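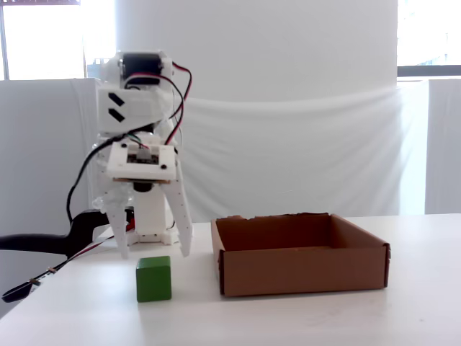
*Photo: Joana Leitão, Ultstead bench notes*

## Recording a cube-to-box task by hand guiding

Use this procedure for short pick-and-place tasks on the small arm. The task is one green cube into an open cardboard box.

1. Set the box to the right of the cube, with the open side up. Mark both positions on the table with pencil.
2. Check that no cable pulls when the arm is turned fully towards the box.
3. Switch the joints to free mode. Support the arm with one hand first, or it will drop.
4. Start recording at the home pose and wait one second.
5. Guide the arm by the upper link. Do not push on the fingers; it bends them and the joint readings no longer match the tip.
6. Stop with the fingers just above the table, either side of the cube. Close the gripper from the keyboard.
7. Lift clear of the box wall, move across, lower, open.
8. Return to home and stop recording.

Move the cube a little between takes. We keep 90 takes out of 110 and discard any with a pause in mid-air longer than two seconds.

### Remote control

For the leader arm, set `max_step` to 4,000 and repeat steps 4 to 8. Rochelle McAlister's settings file (`ikirberg.yaml`) has the joint limits. Load it before enabling torque.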